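Garnlow Bench Rules, second edition: review
By Graciela Acuña
01/01/2018

Garnlow Bench Rules is a rule pack for people who run small two-arm cells. You get a printed binder, a set of checklists as files, and a plug-in that reads your simulated layout and marks it against the rules. I used it for 19 working days on a cell we were planning, before any of the hardware was bolted down. My employer paid for it.

What you get

The binder has 43 rules in five sections: mounting, reach, shared space, work area and records. Most rules take up half a page. There is a plain statement at the top, then how to check it, then a box for initials. I liked that a rule is never longer than it needs to be. Rule 7 says that the two arms must each have a named parking pose and that the pose must be written on the cell sheet. That is the whole rule.

The checklists are the same text with the explanations taken out. We printed one set and kept it on a clipboard, and after the first week we hardly opened the binder.

The plug-in is the part you pay for. It loads the layout and the arm models, and lists every rule as pass, fail or "ask a person." I expected a long list of that last kind and got one. Shared space comes out well. Records can't be checked from a model at all, and the plug-in says so.

Setting it up

Installation took one morning. The layout import works if your bench, arms and fixtures are separate bodies with sensible names. Ours were not. Renato Quezada spent a day renaming parts, and after that it loaded without trouble. There is a naming guide in the back of the binder — read it first, before you draw anything.

The rules that were useful

The shared space section earned its place. It asks you to draw the zone both grippers can reach and decide which arm has priority there. We had been leaving that to whoever wrote the program. Once it was on paper, two of our motions had to change. The second arm now waits at its parking pose until the first one has left the zone and reported clear.

The work area rules are mostly common sense, written down. Fixtures get a fixed position on the panel, measured from one corner. Containers are set so the gripper can come down next to them with space for the fingers to open. Nothing is stored on the strip between the arm bases and the fixtures. I have broken that last rule on every bench I ever built, and I will probably need the clipboard to stop me.

Rhodri Probert, who did our risk assessment, went through the pack separately. His view was that it covers layout and housekeeping well and covers people badly. There are only two rules on what to do when someone needs to reach in. The binder does say on its first page that it does not replace a risk assessment or the safety standards that apply where you are. I would put that sentence in larger type.

What I didn't like

The reach check uses the arm alone. It ignores the gripper unless you add it by hand as a tool body, and the default report does not tell you it has done this. We got a clean pass on our first run, then added the grippers and got four fails. That is a bad default for a product whose purpose is checking.

Cable routing gets one rule, and it only covers cables on the floor.

The reports are also hard to compare. If you change the layout and run it again, you get a new file with a new number and no list of what changed. I ended up putting them side by side and reading down both. Rosângela Arruda wrote a short script for it, and we use that now.

The bench we checked

Our layout has both arms on the right side, a perforated panel for the fixtures, and a wide strip of wood left bare in front of the arms. The container goes at the far end, the orange tray near the middle and the slotted plate at the near end. 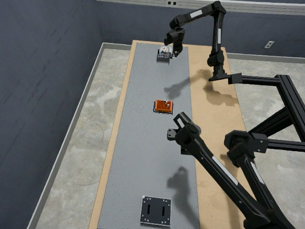 Price and verdict

The full pack costs 1660 dollars for one site, with updates for a year. The binder and checklists can be bought without the plug-in, and for a single bench I would start there. If you change layouts often, get the plug-in and add your grippers before the first run. We are keeping it for the next cell, which is due to be laid out in May.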